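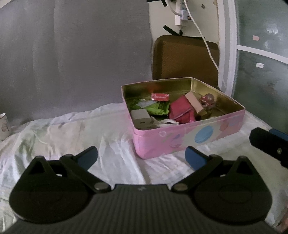 Votemon Opens Its Kikatholm Workshop to the Public for a Day of Hands-On Robotics

KIKATHOLM - Votemon, a developer of gripping tools and training methods for household robots, will open its Kikatholm workshop to residents, students and local businesses in June. The open day will run from 10 a.m. to 4 p.m., and admission is free. A total of 270 places are available, and 200 of these have been set aside for pupils and teachers from schools in the district.

The program centers on a live demonstration of Susau, the company's project on sorting and storing personal belongings. Household objects remain one of the harder problems in robotics. A cable bends when it is lifted, a packet slides against its neighbor, and a piece of fabric can take any shape at all. Susau addresses this by recording how people carry out such tasks with hand-held grippers, and by using those recordings to train robot arms on the same work.

"Most visitors have seen a robot weld a car door," said Bello Nwachukwu, director of the Susau project. "Far fewer have seen one deal with the contents of a keepsake tin. Chargers, cables, small dolls, cards - these are the things people have at home, and they are the things we work on every day."

Visitors will be able to take part directly. After a short introduction by staff, participants may use a pair of hand-held grippers to move small objects into and out of boxes, tins and drawers. Each turn will last 20 minutes. No technical background is required, and staff will be present at every station. Children under 12 must be accompanied by an adult.

The demonstration has been prepared together with Polat, an engineering firm that makes finger tips and linkages for light-duty grippers. Polat engineers will explain how the shape of a finger tip affects its hold on a thin card or a coiled cable, and will show several earlier designs that have since been withdrawn from use. A workbench session at 2 p.m. will cover basic maintenance, including the replacement of worn pads and the correct tightening of pivots.

Votemon has worked in Kikatholm since it moved into its present premises on the harbor road. Recordings for Susau are made in ordinary rooms as well as in the workshop, on beds, tables and kitchen counters, so that the training material reflects the places where such robots may one day be used. The project has so far documented 700 tasks.

"We want people to ask difficult questions," Nwachukwu said. "Some tasks still go wrong, and we intend to show those as well."

Two short talks, at 11 a.m. and 3 p.m., will describe how recordings are made, how they are stored and how the privacy of participating households is protected. Printed summaries will be available at the entrance.

Places may be reserved through the Votemon website or at the workshop reception. School groups are asked to register in advance and to state the number of pupils and any access needs. The building has step-free access from the courtyard. Parking is limited, and visitors are encouraged to arrive on foot or by bus.

Members of the press who wish to attend the demonstration or arrange an interview should contact the Votemon communications office in Kikatholm.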